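Ticket 1180: White bowl with gray swirl band, ladle tips out when left resting
Product line: Brineo serving set (deep bowl, shallow bowl, ladle)
Status: closed

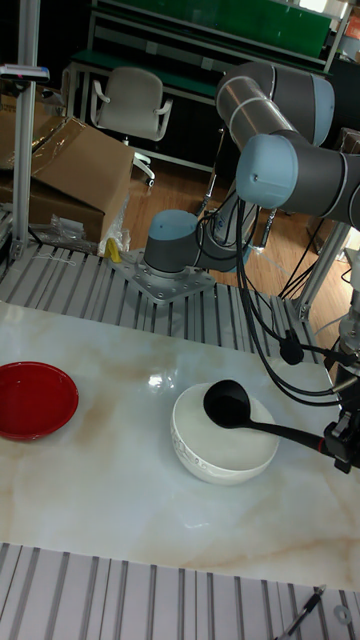

Customer bought the set through Plulby in January. The complaint is that the black ladle will not stay in the deep white bowl by itself. As soon as it is let go, the handle drops and the ladle ends up on the table, usually with soup on it. Customer asks whether the wrong ladle was packed.

Entry 1
Checked the order. Ladle part number is correct for the set. Asked the customer how full the bowl is when this happens and which way the handle points. Also asked for the length of the ladle, end to end.

Entry 2
Customer replied at 4:40 pm. It happens with the bowl empty or up to a third full. With the bowl nearly full it still happens, but slower. Sent a measurement that matches the long handle version. The set shipped with the short handle until last year, so the instruction card showing the ladle leaning on the rim is out of date.

Entry 3
Tried it here with a set from stock. Bowl empty, scoop down at the bottom, handle over the rim: stays put. Bowl empty, scoop up near the opening, handle out to the side: falls every time. Weighed the ladle at 151 grams, most of that in the handle. Put 70 grams of water in the scoop and it still fell from the high position.

Tried the shallow red bowl too. It is too low for this ladle and the handle slides along the rim. Not recommended for serving with the long handle.

Entry 4
Customer asked if a rubber ring on the rim would help. Tested one from the Metach jar kit. It stops the sliding but does nothing for the tipping, and it covers the swirl band. Told the customer not to bother.

Entry 5
Offered two options: swap for the short handle ladle at no charge, or keep the long one and use a spoon rest. Customer chose the swap. They also mentioned a smooth marble-look table, so I suggested a cloth under the bowl — it can shift when the ladle is pulled out quickly.

Entry 6
Short ladle sent from the Acheampong warehouse. Customer confirms it stays in the bowl, empty and half full. Long ladle does not need to come back.

Follow-up: instruction card needs a new drawing. There are 63 sets left in stock with the old card. Passed to packaging.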